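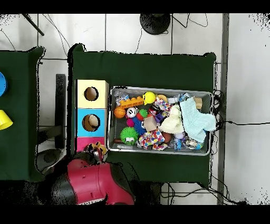

图1 工位俯视，料筐与三色投放盒，机械臂自下缘伸入

Demarura 项目示教数据采集工作例会纪要

时间：7月，下午2时至4时10分
地点：Akport 二层会议室
主持：Ilir Dervishi
出席：Jhonatan Ticona、Radomir Hoxha、Panagiotis Dimitriou、Florêncio Mota
记录：Panagiotis Dimitriou

一、上次会议遗留事项

1. 主手与从臂零位标定程序已更新，由 Hoxha 确认。新程序在每次上电后强制执行，标定未通过时遥操作通道不开放。此项关闭。

2. 操作员手册第二章（接管与释放）已改写，Mota 提出两处措辞不清：一是“松开脚踏”与“抬起脚踏”混用，二是接管后主手力反馈的启用时刻没有写明。Ticona 负责统一，此项保留。

3. Perić 供应的夹爪指垫尚未完成到货检验，仍用旧指垫采集。指垫更换前后的数据须分别标注批次，不得混入同一训练集。此项保留。

二、采集进度

Ticona 通报，本阶段“从料筐取物、投入指定盒孔”任务共采集遥操作示教760条，质检剔除152条，保留608条。剔除原因按数量从多到少为：图像与关节数据时间戳不同步、操作员中途松开脚踏、语言指令与实际抓取对象不符、投放时物体碰到孔沿后弹出台面。

Dervishi 询问剔除比例是否高于前一阶段。Ticona 答复，前一阶段没有做指令一致性检查，两个比例不能直接比较。会议同意以后报表将“同步类”与“操作类”剔除分列，前者归采集系统，后者归操作员培训。

手把手拖动示教的数据未计入上述总数。Hoxha 说明，拖动示教时操作员的手臂会进入相机视野，与策略部署时的观测不一致，目前只用于生成关节空间的参考轨迹，不作图像模仿学习的样本。Mota 认为拖动示教在投放段的末端姿态更稳，遥操作在这一段常有来回修正，建议保留少量拖动轨迹作对照。会议同意保留，单独存放。

三、任务定义与场景布置

料筐内物品为混放，包括毛绒玩具、织物、各类球体和小件日用品。投放目标为筐旁的盒子，盒顶面开孔，颜色各异，指令以颜色指定目标盒。 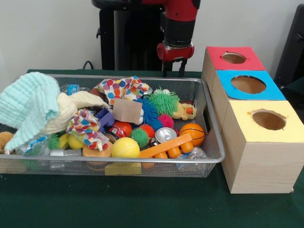
图2 夹爪位于料筐后缘上方，筐右为三只顶面开孔的盒子

讨论要点如下：

1. 起始位姿。部分轨迹从料筐正上方开始，部分从侧面开始。Dimitriou 指出，起始位姿过于集中会使策略在偏离时无法恢复。决定每一班次开始时由脚本随机给出起始位姿，操作员不得自行调整。

2. 织物类物体。编织布、绒布与印花布常压住下方物体，操作员习惯先把布拨开再取物。Mota 认为拨布动作应算作示教的一部分，Hoxha 认为会使单条轨迹过长，分段标签也不明确。经讨论，拨布动作保留，并在标注中单列为“清障”段；如拨布后目标仍不可抓，该条中止，不补录。

3. 软质与带刺球体。夹持力上限沿用现值。Hoxha 提出，刺球表面接触不连续，夹爪开度读数在闭合后仍有跳动，以开度阈值判定“已抓取”会提前触发。改为开度与电机电流联合判定，由 Hoxha 修改判定脚本，修改前后各取一批轨迹重新打标，对比分段时刻的差异。

4. 透明物体。塑料瓶和透明包装在深度图中缺测，操作员依靠彩色画面完成抓取没有困难，但深度通道质量评分偏低，曾被自动质检误判为坏帧。决定对含透明物体的轨迹关闭深度缺测率这一项判据，其他判据不变。

5. 筐内重新摆放。原流程为每条轨迹后恢复原状，耗时较多，而且布局重复。改为连续取放，到规定条数后再整体翻动料筐。Dimitriou 提醒，连续取放时后面的轨迹物体较少、较易抓取，统计成功率时应按筐内剩余量分组。

四、遥操作链路

1. 采样频率。关节状态、夹爪开度与各路图像统一以30 Hz 落盘，以从臂控制器时钟为基准。主手原始数据频率较高，落盘前作降采样，原始流只在调试时保存。

2. 链路中断保护。Hoxha 演示了断链测试：主手信号丢失超过400 ms 时从臂保持当前位姿，夹爪保持夹持力，不自动松开。Ticona 提出，操作员在信号恢复后会看到主手与从臂位置不一致，如直接恢复跟随，从臂会有突跳。决定恢复跟随前必须重新踩脚踏并完成位姿对齐，对齐过程不计入示教数据，该条轨迹标记为“中断”，默认剔除。

3. 视角。操作员目前主要看头部相机画面，投放时切到固定相机。Mota 反映，切换瞬间左右方向感会变，末端常有一次反向移动。可选办法有两种：一是固定以头部相机为主画面，固定相机作小窗；二是在切换时按当前视角重新映射主手坐标系。会议倾向第一种，第二种改动控制链路，风险较大，暂不采用。由 Mota 与两名操作员先行试用，下次会议汇报末端反向移动的次数是否减少。

4. 力反馈增益。Dimitriou 认为现有增益在接触筐沿时偏强，操作员会下意识回撤。Dervishi 要求先取得筐沿接触段的力数据再作调整，本次不改。

五、投放段的成功判据

现行判据为物体完全落入指定盒孔。存在两种争议情形：物体卡在孔口但未掉落；物体落入后部分外露。Ticona 主张均判失败，便于与自动检测一致。Mota 主张第二种情形判成功，毛绒类物体尺寸接近孔径时外露难以避免。
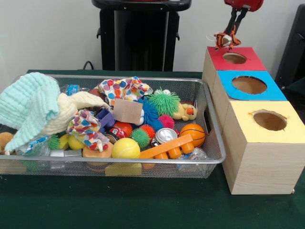 遥操作员在投放前停顿较久，这段静止数据要不要裁掉？
超过两秒的静止段在入库时压缩，首尾各留半秒，原始文件不改动；停顿本身反映操作员在对准，全部删去会使策略在减速后缺少可参照的样本。

经表决，卡在孔口判失败，部分外露判成功并加注“外露”标签，训练时可按需筛除。已入库的608条由 Ticona 按新判据复查投放段，只改标签，不重新裁剪。

夹爪松开的时机也作了讨论。Hoxha 统计时发现，有的操作员在孔上方较高处松开，有的在指尖接近孔面时才松开，两类轨迹混合训练后策略的松开高度不稳定。决定在手册中规定松开高度上限，具体数值待 Hoxha 给出指尖与盒面的安全间隙后填入。

六、数据格式与交付

交付 Boso 的数据包每条轨迹应含：各路图像、关节状态、夹爪开度、语言指令、分段标签、标定文件版本号、操作员代号。Boso 来函要求增加主手端位姿，Dimitriou 认为可以提供，但须注明主从映射比例在本阶段改过一次，改动前后的主手位姿不可直接合并。

语言指令由操作员在开始前从列表中选取，不允许录制后补写。指令中的颜色词以盒顶面为准，同一颜色不得使用两种叫法。现有列表中有两处重复叫法，由 Mota 删除。

七、待办事项

Ticona：统一手册中脚踏相关措辞；按新判据复查投放段标签；剔除报表改为分列。
Hoxha：修改抓取判定脚本；完成断链后位姿对齐的联调；给出松开高度安全间隙。
Mota：试用头部相机主画面方案；清理指令列表。
Dimitriou：编写起始位姿随机脚本；提取筐沿接触段力数据；起草致 Boso 的映射比例说明。
Dervishi：向 Perić 催办指垫检验文件。

八、其他

工位台面下方线缆走向须重新整理，由 Hoxha 在下一次停机时处理，整理后重新核对相机外参。

下次会议议题：视角方案试用结果、力反馈增益、新旧指垫数据能否合用。

会议于下午4时10分结束。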